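1/
Okay, I promised a few of you a proper write-up on the hand-versus-jaws question, and it has been sitting in my drafts since October, so get yourself a coffee, because I'm going to take my time with it.

2/
The short background for those who are new here: I do small glassware handling with robot arms. Lots of little tubes and flasks and funnels, all of it clear, most of it thin, and none of it designed with a machine in mind. For a long while everything I did was with the Brenside two-jaw gripper, and I was fond of it. I still am!

3/
The Brenside opens, it closes, and it tells you how far apart the jaws are. You can explain it to a visitor in one breath. What it doesn't love is a piece of glass that's wide at one end and skinny at the other. You grab the wide end, the skinny end swings a little, and now your tip is pointing somewhere you didn't ask for.

4/
So I talked myself into the Lulura hand, the one with all the finger joints, running on the Skandetance controller. Laimutė Ots had been nudging me toward it for ages (hi Laimutė, you were mostly right, please don't frame this post). The job I picked for comparing the two is pouring through a funnel into a round-bottom flask, with the glass piece pinched up near the top and the stem aimed down at the funnel.

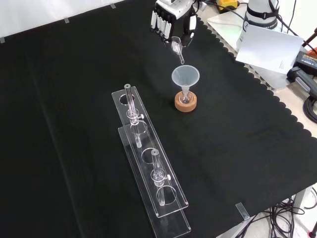
Fadi Mahasneh: But doesn't the pinch creep once you start tilting? Every fingered hand I've tried holds beautifully standing still and then rolls the glass as soon as the wrist turns.

5/
Fadi, yes, and that was my whole first week with it! The roll is real. With two flat jaws the glass has a decent strip of rubber on either side. With fingers you get little patches of contact, and if they don't line up across from each other, the piece pivots between them like a pencil.

6/
Two things helped. First, I slowed down the last part of the tilt and left the rest alone. I'd been slowing the entire motion, and all that got me was a long, boring roll in place of a quick one. Second, I quit closing every finger at the same moment. The thumb goes first and settles, then the others come to meet it. It looks a bit fussy but I've grown to like watching it.

7/
Grip force next, because I know you'll ask. I set the cap at 300 grams for the hand and did the same for the Brenside so neither one could win by squeezing. I don't trust the force readout on either of them all that far, so I checked both against a little kitchen scale with a bit of foam on top. The Brenside sat closer to what it claimed. The hand drifted as it warmed up over the morning, which I now just plan for.

8/
Somebody will say I should have used a bigger funnel and saved myself the grief. Well, sure. But in real work you get the funnel that fits the flask, and I'd like to know what the gripper can do with it.
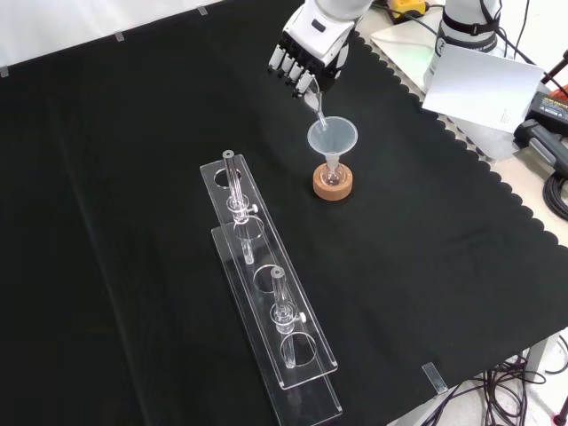

9/
Tip placement is where I changed my mind about the hand. With the jaws, if the glass sits a little crooked, the arm has to move the entire wrist to make up for it, and a big wrist move near a rack makes me nervous. With the fingers I can nudge the glass a hair and leave the arm parked. Getting that thin tip just inside the rim of the funnel, over the middle of the cone, is exactly the kind of pose I used to fight with for half an afternoon, and the clear rack standing so close by on the cloth is why I care about keeping the wrist still. The tubes in it have those little white knobs sticking out to the side, and I've learned to treat every knob as something that wants to be bumped.

10/
The controller deserves its own post. The Skandetance box is lovely once it's set up and a real grump before that. Joint limits live in one menu, speed limits live in another, and the two don't warn each other. I had a finger stop dead partway through a close and spent a very long evening blaming the cable before I found a speed limit left over from somebody's demo settings. Please, Skandetance people, put those on one page!

11/
On the plus side, the logging is excellent. I pulled 3,682 rows out of it in one sitting, all joint positions with time stamps, and not one was missing or doubled. The Brenside's own log gives me jaw width and a friendly green light. Saulius Lepik wrote a small script that lines up the hand's log with the video, and he says I can share it once he's cleaned out the swear words in the comments.

12/
Cameras! I have strong feelings here and they've gotten stronger. The fixed view is the one I'd keep if I could only keep one. It sees the glass, the funnel, the flask and the rack all together, and when something goes sideways I can tell from it what went wrong. The wrist view is closer and ought to be better, and for aiming it sometimes is, but it has two habits you should know about before you count on it.

13/
The first habit is that the hand gets in its own way. The housing is so close to the lens that it goes soft, and whatever glass it's holding shows up mostly as bright edges. The second is cables. Mine were looped up tight in a knot under the black part of the gripper and sat right there in the shot, and any software looking for dark shapes is going to find cables very interesting. What you do get from down there is the flask, and I was charmed by how well it comes across: you can follow the funnel's stem down through the glass, and see a little pool of dark liquid in the bottom. The fixed view never gave me liquid level I'd trust.
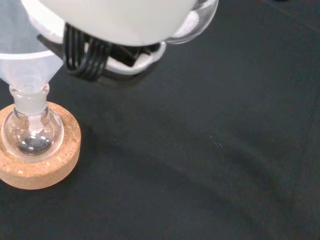 14/
Things I'd do again: matte black cloth under clear glass (edges show up so much better than on a pale table), a cork ring for anything round on the bottom, and a rack with wide spaces between the tubes. Things I wouldn't: running the wrist cable as one neat bundle. Rūta Kalniņš tells me she splits hers along both sides of the wrist, and I'm going to copy her without shame.

15/
So which one am I keeping? Both, I'm afraid. If the piece is straight and the same width all the way down, the Brenside is quicker to set up and I can walk off and do something else. If it's an odd shape and has to arrive at an angle, I reach for the hand. On changeover, the Brenside goes on the arm in 9 minutes. The hand takes me a good deal longer and I usually have to go looking for the small hex key.

16/
Still to try: softer fingertips. Deividas Adomaitis is sending me a set he cast himself, a bit tackier than the stock ones, and I'd like to see what they do about Fadi's rolling problem. If you've poured with a fingered hand and found a closing order you like better than thumb first, do tell me which one. I read all the replies, even when it takes me until bedtime.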